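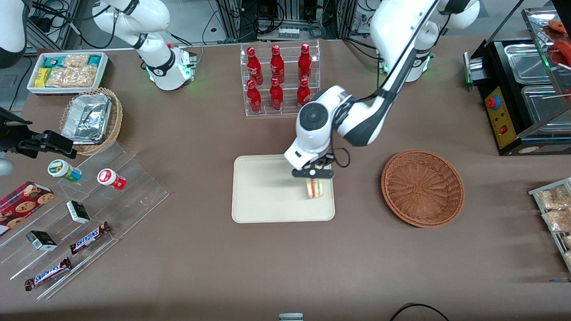
Prurketti: A Shared Stock Record for Small Food Shops
Final Project Report
Information Systems in Practice
Submitted by Asger Steinarsdóttir
2020-02-09

1. Background

Small shops in Navley keep their stock records in many different ways. Some use a spreadsheet, some use a paper book by the till, and a few rely on the memory of whoever opened the shop that morning. The owners who spoke to us during the planning stage described the same difficulty. Goods with a short life are ordered by habit, and the record of what was thrown away is rarely kept with the record of what was bought.

The aim of the project was to build and test a simple web application, named Prurketti, in which purchases, sales and waste are entered in one place. The work was carried out with Ragnarsson, a family grocer with two branches, and with the Nomberg tea room.

2. Requirements

Interviews were held with the owners and with staff who work at the counter. The owners asked for weekly totals and a warning when an item was close to its date. Counter staff asked for large buttons and no passwords to type during busy periods. These two wishes were difficult to reconcile with the department's rules on access, and a short PIN was agreed for each member of staff.

3. Design

The application runs in a browser and stores its data in a relational database with 7 tables. Each item has a name, a supplier, a shelf life in days and a minimum quantity. Waste is entered as a separate type of movement, with a reason chosen from a short list. An early version allowed free text for the reason, but the entries could not be grouped afterwards - the word "stale" alone was spelt in several ways.

Entries made while the connection is down are held in the browser and sent later. This part took longer to write than any other and delayed testing by a week.

4. Testing

The trial lasted 4 weeks. Ragnarsson entered 200 items at its main branch and used the application every trading day. Nomberg entered 60 items and stopped recording sales in the third week owing to staff absence, though waste entries continued. For this reason the sales figures from Nomberg have been left out of the analysis.

Staff at both sites found the waste screen easy to use. The supplier screen was less well received, and two users asked for it to be removed from the main menu. It has since been moved to the settings page.

5. Limitations and Further Work

The trial was too short to show whether ordering habits changed. No link to the tills was attempted, and all sales were therefore entered by hand at closing time. Ragnarsson has agreed to continue using the application until June, and a link to its till software will be considered in that period. The second branch will be added once the duplicate supplier records have been corrected.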